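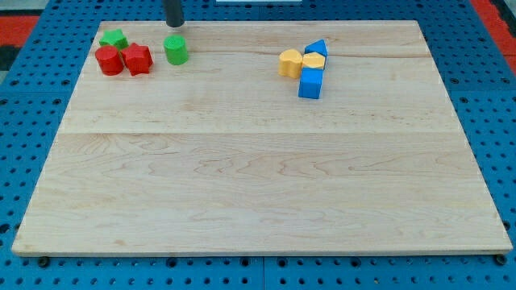

图 3-1　平放在蓝色冲孔台面上的浅色木板

第三章　木板的首次上油与日常养护

欢迎您翻到这一章。如果您是跟着前两章一路读下来的，那么您的 Derico 木板应该已经拆封，也在家里放了一两天，慢慢适应了室内的空气。如果您是急着要用，直接跳到这里的，也没有关系，只是请您先回头看一眼第二章里关于“静置”的那一小段，再接着往下做。

本章讲的是上油。第一次给木板上油的朋友常常有点紧张，怕涂多了，怕涂花了，怕木纹变得太深。请放宽心，这件事比煎一个荷包蛋还要容易，要花的主要是等待的时间。我们的木工师傅 Yasuo Mizuno 习惯在傍晚上油，第二天早晨再来擦，您也完全可以照这个节奏来安排。

3.1　您需要准备的东西

随板附送的 Vunico 养护油一小瓶（拧开前请摇匀）
干净的旧棉布两块，不掉毛的为好，旧T恤剪开就很合适
细砂纸一张（在附件袋里）
一张平整的桌子，铺上几张旧报纸
薄手套一副，皮肤敏感的朋友请务必戴上

注意：请不要用花生油、橄榄油这类厨房里的食用油来代替。它们刚涂上去的时候也很漂亮，可是放上一阵子就会发黏，还会有一股哈喇味，到那时再想去掉就很费工夫了。

3.2　首次上油

1. 用微湿的棉布把木板正反两面和四条边都擦一遍，然后立起来，靠在通风的地方晾干。请不要平放着晾，也不要拿到太阳底下或者暖气旁边去催它。

2. 等木板完全干透以后，用手掌轻轻摸一摸表面。沾过水的木头会立起一层细细的毛刺，摸上去有些涩，这是正常的。取细砂纸，顺着木纹的方向轻轻打磨，力气不必大，磨到手感顺滑就可以停下来了。

3. 用干布把木粉擦净。边角和拼缝附近容易藏粉，请多擦两下。

4. 在布上倒一点油，大小像一枚硬币就够了。先擦背面，再擦四边，最后擦正面，始终顺着木纹走。端面（就是能看见年轮的那两头）吃油特别快，您会发现刚涂上去一会儿就干了，请再补一遍。

5. 静置四个小时。这段时间里木板会慢慢把油吸进去，颜色也会比原来暖一些、深一些。

6. 换一块干布，把表面没有吸收的浮油全部擦掉。擦到用手指按一下，板面上不留油印为止。

7. 隔一夜，再重复一次第4步到第6步。新木板请至少做满两遍，气候干燥的地方可以做三遍。

小心：沾过油的布请不要揉成一团扔进垃圾桶。有些养护油在变干的过程中会发热，布团捂在一起有自燃的危险。请把布摊开，在室外晾到发硬，或者浸在水里以后再丢弃。

3.3　平日里的清洗

用完之后，请尽快用温水和一点点中性洗洁精来洗，两面都要沾到水，再两面都擦干。许多朋友只洗用过的那一面，日子一长，一面湿一面干，木板就慢慢翘起来了。洗好以后竖着放，让空气从两边都能流过去。

如果切过洋葱、大蒜或者鱼，味道留在板上，可以撒一把粗盐，用半个柠檬来回擦，停几分钟再冲掉。这个办法是我们客服组的 Duyên Châu 从她外婆那里学来的，我们试过之后就一直写在手册里。

注意：木板不能放进洗碗机，不能进微波炉，也不能长时间泡在水里，哪怕只是“泡一会儿等下再洗”。

3.4　什么时候该再上一次油

滴几滴清水在板面上。如果水珠圆圆地立着，说明还不用急；如果水很快摊开、渗了进去，留下一个深色的印子，就该上油了。每天都用的木板，通常一个月上一次；偶尔才拿出来用的，一个季度一次也就够了。到了八月，天气潮湿，木头里水分多，可以少上一回，倒是通风要勤一些。

3.5　常见的疑问

板面上有深浅不一的花纹，是不是瑕疵？
不是的。木头的纹理本来就各有各的样子，上油之后花纹往往会更明显，请您把它当作这块板自己的模样。

拼板之间能看见一条线，要紧吗？
拼缝看得见是正常的。请用指甲沿着线轻轻划过去，如果是平的，就可以放心使用；如果感觉到指甲会卡进去，或者缝隙随着季节变宽，请先停用，并与我们联系。

木板有一点点翘，还能救回来吗？
多半可以。把凹下去的那一面朝下，放在一块微湿的毛巾上，过一夜再看。平了以后立起来晾干，然后两面一起上油。如果试过两次还是老样子，就请寄回来让我们看看。

油用完了去哪里买？
Vunico 养护油有小瓶和大瓶两种，大瓶的订货号是349。一大瓶用在中等尺寸的木板上，大约可以上油67次，一般家庭可以用上好几年。开瓶以后请拧紧盖子，放在阴凉的柜子里，不要让小孩子拿到。

3.6　联系我们

如果您照着上面的步骤做了，还是觉得哪里不对劲，欢迎写信给 Duyên Châu，附上木板正面、背面和侧面的情况说明，以及板底烙印的编号。需要重新打磨的木板，由 Mirjam Smits 负责安排收件，请先收到她的回信再寄出，包装里请垫些软纸，四个角尤其要包好。

本章修订于 1/4/23。木蜡的用法和深色木板的养护，请见第四章。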